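Kerkgate hand trial, progress report to the equipment fund
September 2022
Prepared by Akash Nishad, Nustevwood workshop

Spending first, as I know which page gets read. Of the grant, $797 remains. The largest item was the Kandpal hand kit itself, followed by a spare set of finger joints that the sales page called optional. I would call them optional in the way that tires are optional.

Assembly took three evenings longer than the Kandpal booklet promises. The booklet is cheerful and has very few words in it. Step nine shows a screw going into a hole that our kit did not have. Support answered within a day and sent a corrected page, which shows the same screw going into a different hole. That one we had.

Since then we have logged 111 grasp attempts, using soft blocks, cardboard tubes and a rolled towel. More than half held for the full count. The towel was the best of the lot and I would recommend the kit without reservation to anyone whose business is towels. The tubes slid out toward the fingertips, and we are trying rubber sleeves on those next.

The Flillolska control software is the weak part of the package. It forgets its settings when the laptop sleeps, and the calibration screen has a button marked "Continue" that closes the program. We have written a small script to reload our values and will pass it to the other grant holders if they want it.

Still to do before the final report: the sleeve tests, a proper comparison with our old two-jaw gripper, and a decision on whether the extended warranty is worth the money. My present view is that we should buy the hand and skip the warranty, but please hold off on approving either until the comparison is in. 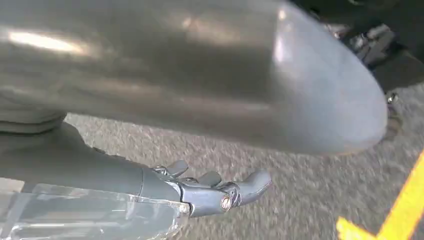
Kandpal's finger joints are easy to reach for servicing, and that counts for a lot after the evenings we had. The small screws along the knuckles sit out in the open, and there is a darker joint at the base of each finger. I have asked for a price on a second spare set.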